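Prorent opens equipment rental depot in Plurnport

Last updated: December, 16:10

Prorent, the equipment rental firm, has opened a depot in Plurnport to supply training providers and small clinics on short-term contracts. The site holds 2,392 catalogue items and replaces the postal service previously run from Parkeo. Minimum hire is 3 days. Collections can be booked online up to 30 days ahead.
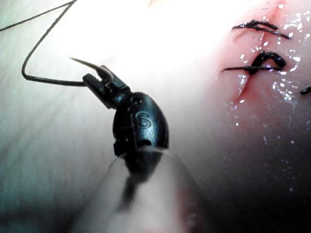 Rental charges are set per item and per day, with no joining fee. Cleaning and inspection are included in the daily rate, and consumables are billed separately at cost. Curved suture needles, such as the one held in the black jaws, fall under consumables and are not accepted back into stock. Thread, practice pads and gloves are treated in the same way.

Each hired item carries a stock label, and its inspection record can be read through the customer account. Items returned with faults are withdrawn until a technician has signed them off. Customers are asked to report damage at the time of return - late reports may affect the deposit.

"Most of our customers need equipment for a few days and have nowhere to keep it afterwards," said Kyu-ri Sung, head of operations at Prorent. "The depot shortens the delivery time and lets them check an order before they sign for it." 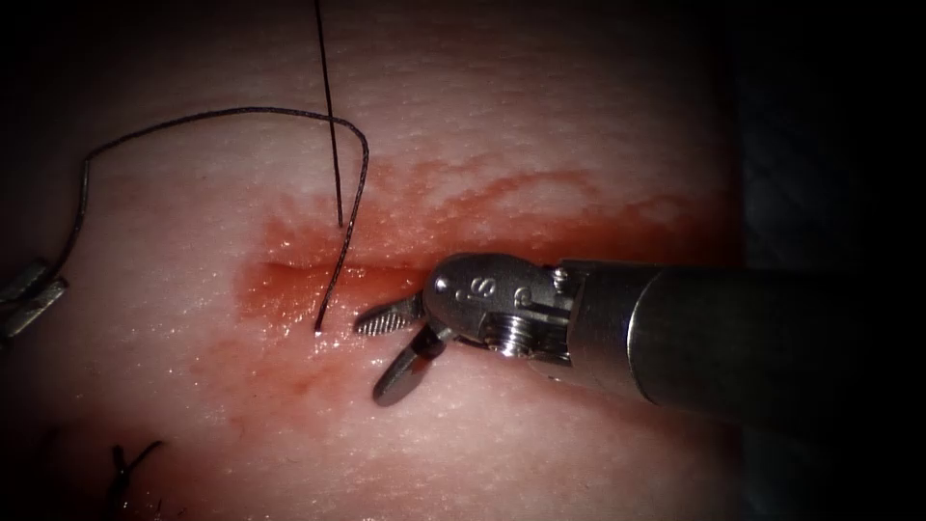

Delivery and accounts

Delivery is handled by Bae and covers over 200 postcodes. Existing account holders do not need to register again. Open orders placed through Parkeo will be completed on their original terms.

Related items
Prorent revises deposit terms for short hires
Bae adds evening collection slots
Parkeo counter: closing arrangements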